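ok so a few of you asked how the switch to working from home full time is going, and the short version is that I now have opinions about desks. Thread, I guess

Background for the new people: I do billing and customer email for a small company, I moved to Bemden in March, and the spare room here is so narrow that whatever desk I picked was going to basically BE the room

I went long and white. More surface than I've ever had in my life and I'm still a little giddy about it

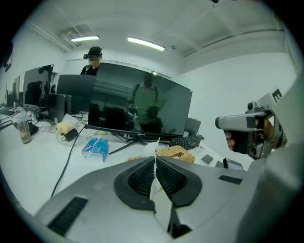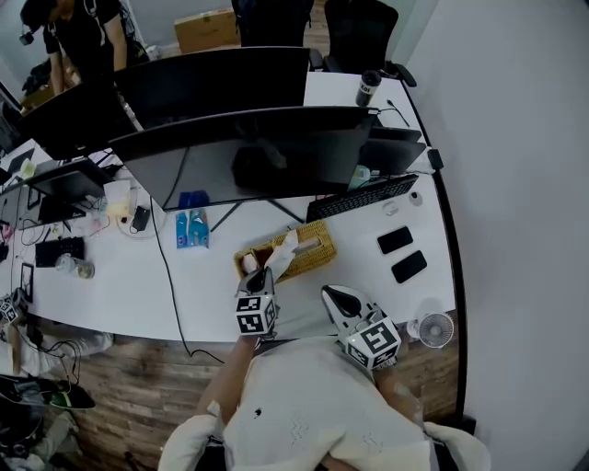
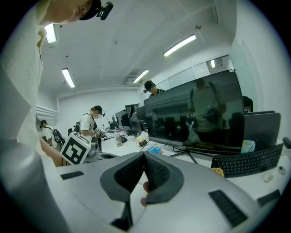
Question I keep getting: how deep does a desk need to be if you're on a laptop most of the day?

Deeper than you think. Mine at the old place was so shallow that my wrists hung off the front whenever I pushed the screen back far enough to read comfortably. Get one where your forearms can rest on the surface with the laptop at arm's length, and measure with your shoes off if you work in socks like me

(Shoes off changes your chair height. I found this out after I'd already cut the chair mat. Moving on)

The desk is a Koval, the long one, 56 inches. They make a longer one too and I stood in the store for an embarrassing amount of time trying to convince myself it would go around the corner at the top of my stairs. It would not have gone around the corner

Assembly was fine until the crossbar. The instructions show it going in last and I'm telling you, put it in before you tighten the legs. I did it their way, took it all apart, did it my way, and then ate cereal for dinner standing up

Chair talk! I tried three and sent two back. The first was a Plellix with a mesh seat and a headrest that pushed my ponytail straight down my shirt. If you have short hair you might love it, the back support was really nice

Second one squeaked. Every time I breathed. I was on a call with a customer in the middle of a refund and she asked if I had a bird

Third one stayed. It's nothing fancy, it was under $100 on clearance, and the armrests go low enough to slide under the desk, and that was the one thing I cared about by that point

Somebody in the replies says white desks show everything and yep, they do. Coffee rings, pen, that gray smudge from where your sleeves rub all day. I wipe it down at lunch with dish soap and warm water and it takes me maybe a minute. Do NOT use the scrubby side of the sponge, there's a dull patch over by the window that I will be putting a plant on forever

Things that earned a spot on the desk: a box of tissues (it's pollen season and I am suffering), a lamp, water glass, one notebook. Things that got kicked off: the printer. I print something like twice a month, it lives in the closet now and I carry the laptop to it like I'm visiting a relative

Lamp is a Rorico clamp one. I like it a lot more than I expected to like a lamp. The clamp needs a thick edge to bite on though, so check yours first, and stick a scrap of felt under it or it'll leave a dent

Cables, ugh. I bought one of those trays that screws on underneath and then got scared of drilling into a brand new desk, so right now everything is held up with 15 binder clips and hope. Open to suggestions. Please don't say zip ties, I've had a bad experience

The habit that's helped my back more than any of the shopping: I get up for 10 minutes in the middle of the morning and walk to the mailbox and back, even if I know there's no mail. My neighbor's dog has started waiting for me at the fence, so now I can't skip it

Total damage was nearly double what I'd planned, mostly because of delivery. Koval charges extra for stairs and you don't find that out until the last page of checkout. I paid it. I've carried a desk up stairs before and I'm not doing it again at my age

Next up is the wall color. It's currently the white of an old dentist's office and I have paint samples taped up next to the door. Leaning toward the green one. My sister says the green one looks like soup, so if anybody wants to weigh in, I'll post the samples tomorrow when the light's better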